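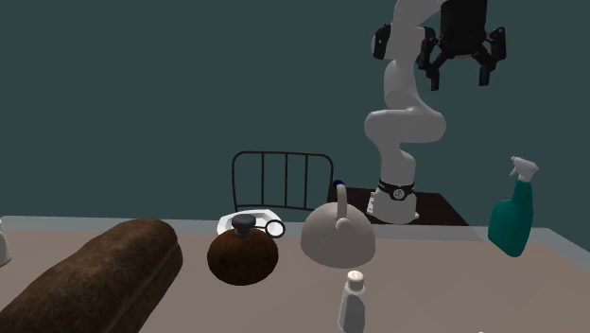 Last edit Oct 10, 2022 — Nilmini. Questions we keep getting from new operators on the Studurow kitchen set. Read before your first shift, pls.

## Getting started

**Do I need robot experience?**
No. If you can use a game controller you're fine. Most people feel normal with it by the second session.

**Hand guiding or remote?**
Remote for everything in the sim. Hand guiding is only for the real arm at Atdale, and you need to be signed off by Chrysanthi Raptis first. No sign-off, no touching.

**How many demos per shift?**
33 is the target. Fewer good ones beats more sloppy ones — we throw the sloppy ones out anyway.

**How long is one demo?**
19 seconds is typical for a single pick. If you're over 33, stop and redo it.

## Driving the arm

**Which view do I watch?**
Both. Side view for height, wrist view for lining up. People who only watch one of them crash into the table. Every time.

**My gripper drifts when I let go of the stick.**
Recalibrate from the Prirard menu, then wait for the beep. Still drifting? Swap controllers, put the bad one in the box by Sabina's desk with a note on it.

**How do I pick up something thin, like a spoon?** 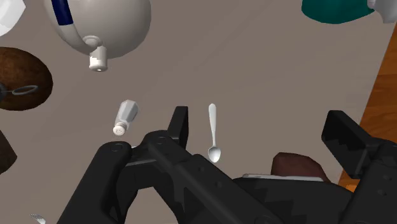
Thin stuff is all about where you stop before closing. Get the fingers wide open, one each side of the handle, then go down slow. Check the wrist view for the gap on both sides — with the spoon much nearer the left fingertip than the right, like it is there, shift left a bit before you close. Otherwise one finger gets there first and shoves it. Watch the neighbors too, the shaker lying on its side is easy to clip if you swing wide.

**Can I nudge an object to make it easier?**
Only if the task card says so. A nudge gets learned same as everything else.

**I dropped it. Keep going?**
Nope. Hit discard, reset, go again. Recovery demos are a seperate batch, ask Nimal Abeysekara for the sheet.

## Saving and labels

**What do I type in the task box?**
Short and plain. "pick up spoon". No names, no jokes, no extra punctuation.

**It saved twice??**
Known bug. Leave both, Thilini cleans them out at the end of the day.

**Can I pause mid-demo?**
You can but don't. The pause gets recorded and the arm learns to just hang there.

**How often are breaks?**
After every 6 demos, 2 minutes minimum. Stand up, look at somthing far away.

**Who do I ask if it's not on here?**
Sabina Chowdhury for hardware, Thilini Samarakoon for files and logins. Me for the rest.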